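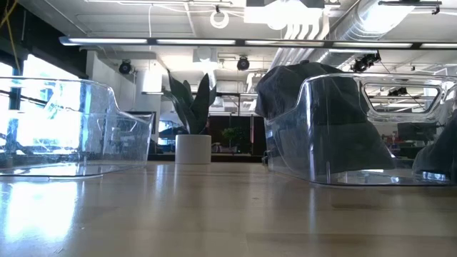
Lundov, May 5, 2024

Shewit Workneh had been told the job was teaching. By her second week she called it moving laundry.

There were two clear bins on the table and some dark gray cloth. Cloth went from one bin to the other. Then it went back. Each trip was an example, and Zimadex wanted 1000 of them before anyone upstairs would look at the model.

"It learns the idea of it," said Thongchai Rungrueang, who had the desk by the windows. "The idea of putting away."

"Whose idea?"

He thought she was joking and went for coffee.

She logged example 57. The cloth had caught on the rim and she had shaken it free, a quick stupid flick of the wrist that her mother used on bedsheets. She marked it as good. On 58 she did it again to see how it felt, and on 59 she tried not to and couldn't.
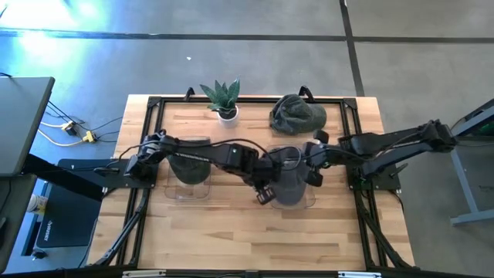
In February the old model had been shown to visitors. It had dropped a sleeve on the floor 23 times, and Mojtaba Sadeghi had stood there explaining that it was early. It was still early, according to Mojtaba. He had said so at lunch with his mouth full.

Shewit reached the end of the batch after six and started the replay. The arms went in over the bins, slow, with that little hesitation she hated. The left gripper closed. It lifted, stopped, and gave a quick stupid flick.

"See?" said Thongchai behind her. "It's learning."

"It's copying my mother," she said. "It doesn't know what a sheet is."

"Did you, when you started?"

She reset the table and didn't answer him. Then she opened the log, found 57, and sat for a while with her hand on the mouse, deciding whether to mark it bad.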